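Flower Arranging Assistant (part-time), Endora, Trorbridge

Endora prepares artificial flower arrangements for offices, waiting rooms and small hotels in Trorbridge and Fandcombe. We are looking for one person to join us from September, 3 mornings a week, starting at 8:30.

You will put stems into vases, bend the leaves and the heads until the bouquet looks natural, and clean the glass before it goes out. Tulips are the flower our customers ask for most, in yellow and orange but also in very dark colors, and we like to mix them with small blue flowers. 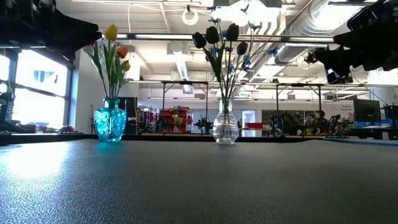
Glass shows every fingerprint, so we need somebody patient. A faceted colored vase and a clear one with ribs do not forgive the same mistakes — in clear glass the stems are part of the arrangement, and they must stand well also below the neck.

Experience with fresh flowers is welcome but we do not require it. You should be able to stand for two hours and to lift a full box. Basic English is enough.

We pay 49 per morning, and the bus 276 stops near our door.

To apply, please write a few lines about yourself to Nyokabi Nyaga. Questions about the hours can go to Kamran Alipour, who makes the schedule. We invite every suitable person for a short paid trial.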